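Clearing a false grasp fault in the Narnby two-arm simulation cell

Applies to: Narnby cell model, Odus controller 4.6 and later
Author: Tadeusz Marciniak
Last revised: 2025-05-27

This page covers fault G-10, "grasp state mismatch," when it comes up during the handle task. The controller believes a finger pair is holding a part and the contact solver reports no contact, or the reverse. The program halts with both arms holding position. Do not press Resume at this point. Resume skips the mismatch check, and the next move will run with whatever payload value was last written.

Before you start

You need write access to the cell model and a copy of the Azimi log viewer. Save the halted state under a new name. If you reset first, the contact history is lost and the fault has to be reproduced from the beginning.

Open the overview camera and check how the arms sit relative to each other. With the upper links crossed over the bench, a retreat in joint space can drive one arm through the other. Collision checking between arms is off by default in models made before February, so the solver will not stop it. Plan the retreat one arm at a time.

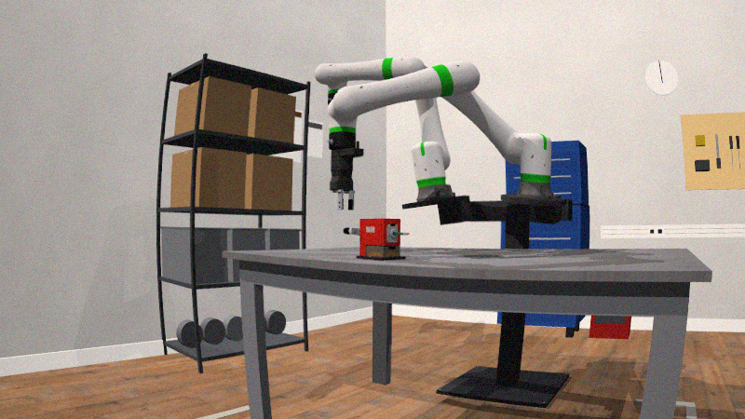
Step 1. Read the finger gap

In the log viewer, plot commanded gap against measured gap for the last 200 samples before the halt. On a good grasp the two curves separate and stay apart by the thickness of the part. If they separate and then meet again, the part slipped out. If they never separate, the fingers closed on nothing.

Step 2. Compare with the wrist view

Switch to the wrist camera for the arm named in the fault line. The handle rod is thin and black, and it has to be between the two fingers for the grasp flag to be valid.
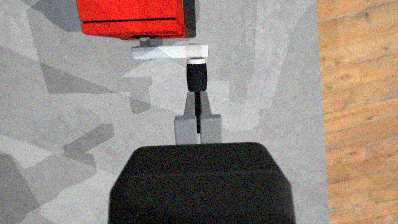
A rod between the fingers is necessary but does not prove contact. The collision mesh supplied with the Jistham part library was narrower than the visual mesh, and the renderer draws the visual one. Turn on the collision overlay before deciding which side of the mismatch is wrong.

Step 3. Correct the flag

If the fingers are open and there is no part in the gap, set grasp_state to 0 for that arm and clear the payload. Check the arm index twice. Clearing the wrong arm leaves the fault latched and drops gravity compensation on an arm that may be loaded.

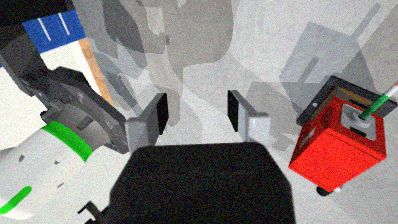 The payload field does not clear along with the flag. Write it separately, then read it back. A stale payload shows up as a slow upward drift at the wrist once the brakes release, and on real hardware the same error would move the tool with people nearby. Treat it as a safety item in simulation too.

Step 4. Retreat and rerun

Jog the faulted arm straight up in tool coordinates at 10 percent speed. Move the second arm only after the first has stopped. Then restart from the approach waypoint.

If G-10 returns at the same waypoint, raise the solver substeps from 4 to 6 and replace the handle collision mesh. Widening the mismatch tolerance also makes the message go away, but it hides real slips. Leave it at the default.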